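Search this wiki Go Advanced

Recording practice for hand-held grippers

This is my attempt at an encyclopedia entry on the recording rules people follow when they teach robots with hand-held grippers. I keep it up for Groseck, the little reference site I write for in the evenings, and I've let it stay in my own voice because every version I wrote in a stiffer one came out worse. Last revised June 15, 2026.

What the rules cover

A recording rule, as I use the word, is anything written down that says how a demonstration should be done so somebody else can use it later. Which hand starts. How fast you move. Where you stand. What gets thrown away. It doesn't cover the robot that learns from the recordings, which has its own safety standards and its own entry (a much longer one, and I'm glad it's not mine!).

The rulebooks I know best are the Stalico handbook, which runs to 26 pages, and the Branano house rules, which fit on a card. They agree on more than you'd think. Both want the markers on the grippers clean and in the open, both want the fingers brought back to a fixed starting pose between takes, and both are strict about one task per recording.

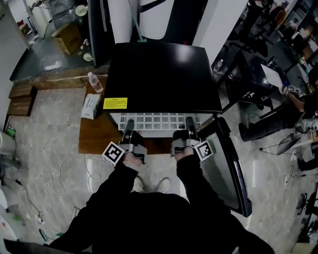 Where they part ways is on clutter. Stalico asks for the work area to be cleared back to the task object and whatever it sits on. Branano says leave the room the way people live in it, as long as nothing can trip you. I lean toward Branano for the table and toward Stalico for the floor. A robot that has only ever met bare counters is going to have a rough time in a real kitchen, but a person with both hands full and their eyes on a rack shouldn't be thinking about their feet. Cables get taped down or run along the wall. Water bottles I can live with, so long as they stay closed and out of reach of your elbows.

Starting and stopping

Start still, end still. I've seen this phrased a dozen ways, and they all come to the same thing: hold the grippers steady for a moment before you move and again after you finish, so the cut points are easy to find. The Midtbø guidelines ask for 4 seconds at each end. That felt endless when I first tried it, and then I had to trim a batch made without it and changed my mind pretty quickly.

If you drop something, keep going only if picking it up is part of the task. Otherwise stop, mark the take, reset. Please don't fix it up quietly and carry on, and don't speed up to make up for lost time either.

Thin and flexible objects

Thin things deserve a section to themselves because so many rules were written with cups and boxes in mind. The general advice is to grip low, close slowly, and leave enough of the object showing that a viewer can tell which way it points. A good hold, to my eye, looks like the one on the slender white strip here, pinched between the two lobes of the black rubber pad with its pale tip standing up clear of the gripper. You can follow the slight curve of it, and the direction is never in doubt. Stalico adds a line about replacing pads when the surface gets slick, and that one's easy to forget until your takes start going bad all at once.
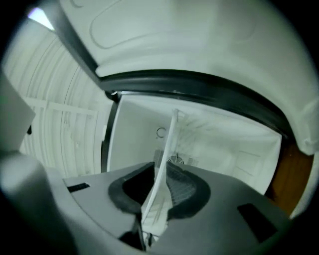

Enclosed spaces are the other place where the general rules run thin. Cabinets, appliances, anything with a door and a rim. Midtbø tells you to enter straight and leave by the same path, and to keep the wrist from rolling more than the task needs. I'd add that you should look at a test clip from the gripper's own camera before you begin. With a wide lens you want some fixed feature in view to judge position by, and the dark gasket arcing across or the round fan grille behind the pad will do that job nicely. If all you get is blank white wall, shift your approach a little and try again.

Keeping and discarding takes

Opinions get loud on this one. Branano keeps everything, good and bad, with a label. Midtbø throws out any take where the markers were hidden for long. The biggest set I've sorted myself had 2,919 takes in it, and I ended up cutting 700, mostly for sloppy starts (see above, sigh). If I did it over I'd label them and keep them in a separate folder, as Branano does. Storage is cheap and I've already wanted a few of them back.

Still to be added

A section on two-person recordings, and a proper comparison of reset poses. Stalico has a new edition planned for December and I'll update the page counts and the clutter rules then.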